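**Fantasy league scoring import: points missing after substitutions**

Status: resolved, monitoring
Component: Wiltino scoring feed, league module
Reported by: Elisa Cirillo (league admin, Rutley)
Opened: April, 09:40

**Summary**

Team totals in the Rutley league are lower than the match stats allow. The fault shows only where a manager's captain was substituted before the 60th minute. The captain's own score is correct on the player page, but the doubled figure does not reach the league table.

**Steps to reproduce**

1. Open any team whose captain came off early.
2. Note the captain's points on the player page.
3. Compare with the team total in the league table.
4. The total counts the captain once. It should count him twice.

**09:55** – Confirmed on the test league (Flesham). Same result in two browsers, logged in and logged out, so the page cache is ruled out.

**10:20** – Checked the import log for the last round. 1,219 entries received, none rejected. The feed sends a correction line for every substituted player. The importer treats this as a new score and writes it without the captain flag.

**10:45** – Query run across all leagues on the Parisi server. 244 teams affected. Head-to-head leagues are included, so some results will change as well as totals. Prize payouts for the round put on hold.

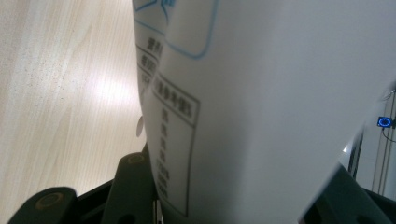
*Attachment 1: white curved surface with light blue printing, close up.*

**11:30** – Patch applied to Flesham. The importer now reads the captain flag from the saved line-up and ignores the one in the correction line, which is always blank. Re-ran the round. Totals match a hand calculation for the teams in the original report.

**12:10** – Elisa asked whether vice-captains are affected. They are not, unless the captain did not play at all. In that case the flag moves to the vice-captain when the line-up locks, and the same fault applied. Covered by the patch.

**13:05** – Patch live on Parisi. Recalculation started. League tables set to read-only while it runs; transfers stay open.

**13:50** – Recalculation finished with no errors. Two head-to-head results in Rutley reversed. Elisa has told both pairs of managers. Payout hold lifted.

**Outstanding**

- Weekly summary emails still show the old totals. They will not be sent again.
- Add a test for early substitution of a captain.
- Ask the feed supplier if the blank flag is intended.

Ticket stays open until the next round has been imported.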